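Notes for week 5: budgeting a small pick-and-place cell

Okay, last week we got as far as "the arm is the expensive part," and a few of you wrote that down as if it settled the matter. It doesn't! When I helped plan the cell at Humphreys, the arm quote was the easy page. Everything that ate our money was hanging off the arm, bolted under it, or lying on the table in front of it.

Start at the fingers. Budget them as a consumable (I mean this — put them on the same line as tape and gloves). Edges get nicked, pads get changed, somebody wants a different shape in May. Our quote from Falline listed a finger set on its own line, and I nearly crossed it out to save money. Please don't do that.

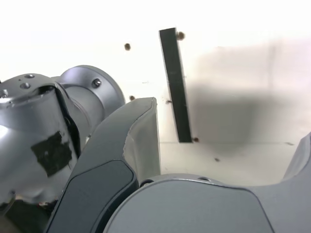 *Fig. 1. Gripper fingers at close range. Note the small nicks near the tip of the dark one.*

## What goes on the list

My own list had 12 lines by the end. The ones students forget most often:

- **Mounting.** Plates, flanges, bolts, and a table you're willing to drill. Ask who does the drilling and get that in writing.
- **Table surface.** A pale top makes colored parts easy to pick out, but it also shows every scuff. Porkitz wanted $1,736 for theirs, delivered, and I still think that was fair.
- **Cabling.** Measure the run with the arm stretched out, then add 20 percent.

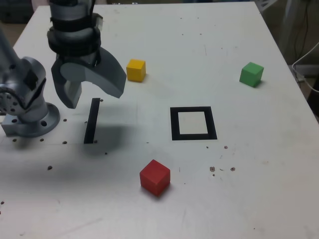
- **Practice parts.** Plain cubes and a taped square will carry you a long way. I've seen teams spend $700 on machined test pieces before they'd written a single pick routine, and then go back to cubes anyway.
- **Shipping and crating.** Ask early. Cliliretti quoted us without it, and the second quote hurt.

Now the question I get every year: one arm or two? Two arms on one table look like a bargain, because you only buy the table once. But you're also buying a second mount, a second gripper if both of them need to grab things, and a lot of somebody's time working out who is allowed to reach where. Draw the reach of each arm on paper before you ask for prices, and mark the overlap in a color you can't ignore.
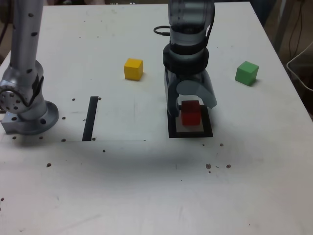
## Planning the hours

Sebastian Radu taught this unit before me, and his rule was to price the setup hours at almost the same figure as the hardware. I thought he was being gloomy. Then I kept a log for my own cell, and he was closer than I was. Teaching one pick and one place is quick; getting it to behave for a whole afternoon is where your hours go.

So for your worksheet, choose one small task and cost only that.

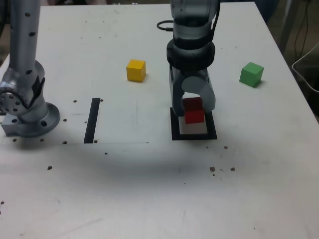 *Fig. 2. A good size of task for the worksheet: one red cube, one marked square.*

Fill in the hardware column first, then the hours, then a column for spares. If your spares column comes out at zero, go back and read the part on fingers again. Bring a printed copy, and leave the supplier names on it so we can compare quotes in class.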